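Simulation and Offline Testing > Mobile manipulators

Thread: Gripper lets go early on the second task, base ends up tilted, sim only so far

torque_ledger
Posted 2018-12-04

We have a two-arm mobile unit that we run in simulation before anything goes near the hardware. The scene is a kitchen: island counter, microwave, a bowl, a few loose items, a double door behind. The job is a simple tidy-up. Drive to the counter, pick up a small item at the front edge with the right arm, move it, go back for the next one.

The first pick is fine. On the second pick the right gripper opens before the arm has cleared the counter, the item drops, and the planner carries on as if it still had it. Then the base starts to pitch. It doesn't fall over. It settles at an angle and stays there, and the arms keep executing.

I ran it 630 times over the weekend with small changes to the start pose. 577 finished clean. Of the rest, 39 had the early release and the tilt together. The others were ordinary planning timeouts and I don't care about those.

Setup, for anyone who wants it:
Simulator is the Wivow build from March, not the newer one
Arm controller is the stock Jisusden position controller, no force loop
Wheels on, gravity on, self-collision on for the arms, off between arms and body
Left arm is told to hold a ready pose the whole time

Here's the view from the robot's own head camera in one of the bad runs.
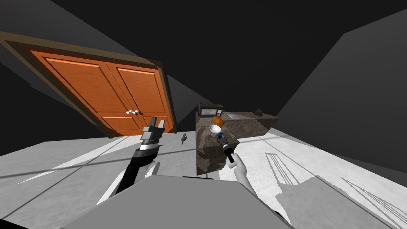
The pitch angle reads the same in the base log as in the head camera log, so I don't think it's a camera mount problem. The joint states look normal until the release command shows up. I can't find what sends the release.

Has anyone had this? I'd like to know if it's one fault or two.

gantry_dave
Reply 1

Two faults. The early release is your task layer and the tilt is contact physics. They show up together because both get worse when the base is parked too close to the counter.

What's your stopping distance?

torque_ledger
Reply 2

255 mm from the front of the base to the counter face. That's the target. The real stop varies a bit depending on the approach.

gantry_dave
Reply 3

That is tight for a body with a flat housing out in front. If the forearm pushes down on the counter edge and the position controller won't give, the force has to go somewhere. The base is the only thing free to move, so it pitches.

Back it off and run the same seeds.

mila_k
Reply 4

I don't agree that it's two faults. We had almost the same thing on a shelf-stocking job at the Raltthorpe site, and it was one cause all the way through. The gripper had a stall check. If the fingers didn't reach the commanded width in the time allowed, the driver assumed a jam and opened them. Nothing in the task layer sent a release. The driver did it by itself and didn't log it at the level we were recording.

When the arm presses on something solid, the finger joints get disturbed, the stall check trips, and the fingers open. So the press comes first, and both the drop and the tilt come out of it.

Look in the driver log, not the task log. Turn it up to debug.

torque_ledger
Reply 5

I had the driver on warning level. Rerunning the bad seeds with debug on.

pallet_9
Reply 6

Before you go chasing the gripper, check your floor. I've seen a base sit at an angle because a wheel was resting on a collision mesh that didn't match the visual mesh. You get a floor that looks flat and has a lip in it. Doors are bad for this. People import a door frame with a threshold and forget to remove it.

torque_ledger
Reply 7

The floor is a single plane. The door has collision on the leaves and the frame but no threshold. I checked that first. The base also pitches with the door removed.

pallet_9
Reply 8

OK. What about the loose object on the floor? There's a little gray thing standing between the door and the counter.

torque_ledger
Reply 9

It's a distractor prop. Has collision, weighs very little. I'll take it out for one batch and see.

Obaidul Ranasinghe
Reply 10

I look after the safety side for a group using the Contreras dual-arm base, so I read this differently.

The cause matters, but the worse thing to me is that the arms kept going. You have a base reporting a pitch angle it should never have, and nothing stopped. On hardware that is a heavy machine leaning on a counter with both arms powered. Whether the driver or the planner started it, there should be a tilt limit that stops motion, and it should sit below both of them.

Do you have one on the real unit?

torque_ledger
Reply 11

The real unit has a tilt cutout in the base firmware. The sim model doesn't include it. We left it out because it kept tripping while the model was settling at startup.

Obaidul Ranasinghe
Reply 12

Then I would put it back with a delay at startup. You are testing a machine you don't own. Every bad run you get now is one where you don't know what the real one would have done.

gantry_dave
Reply 13

Disagree with that, at least for debugging. If the cutout trips you never see the rest of the failure. I want the sim to run on so I can see where it ends up. Put the cutout in for acceptance runs and leave it out for fault finding.

Obaidul Ranasinghe
Reply 14

You can log the trip without acting on it. Then you have both. What I object to is a batch report that counts a run as complete when the robot finished it leaning over.

mila_k
Reply 15

Agree on the reporting. Torque, does your clean count look at base pitch at all? Or only at whether the items ended up in the right place?

torque_ledger
Reply 16

Only item positions. So some of the clean ones may have tilted too. I'll recheck them.

torque_ledger
Reply 17

Results so far.

With the driver on debug, every early release I've looked at has a stall timeout just ahead of it. mila_k was right about where the release comes from.

Removing the floor prop made no difference. Same seeds fail.

Backing the base off got rid of the tilt in most of the bad seeds but not all. In the ones that still fail, the forearm comes down on the counter edge during the approach to the second item. The planner has the counter top slightly lower than the simulator does. Two copies of the same model, and one was never updated after we changed the counter.

I went back through the clean runs and some of them did have pitch over the firmware limit. They finished the task, so the script passed them. Those are now marked as failed.

gantry_dave
Reply 18

So the wrong counter height gives you the press, and the stopping distance makes the tilt worse. I'll give mila_k the release. I still say the stopping distance is its own problem.

mila_k
Reply 19

Fine by me. Fix the height first and change nothing else, or you won't know how much the distance was doing.

Also raise the stall behavior with whoever owns the driver. Opening on a stall is a reasonable default for an empty hand. For a hand that's holding something I'd want it to hold position and report a fault.

pallet_9
Reply 20

Depends what it's holding. If the fingers are closed on somebody's sleeve I want them to open.

mila_k
Reply 21

Fair. Make it a setting then, and make it log at warning or above either way.

torque_ledger
Reply 22

Counter height is corrected in the planner copy and both now load from the same file. Tilt limit is back in the model with a startup delay, log only for now, and the batch script fails any run that trips it. Stopping distance is unchanged until this batch is done. It's running tonight and I'll post the numbers when I have them.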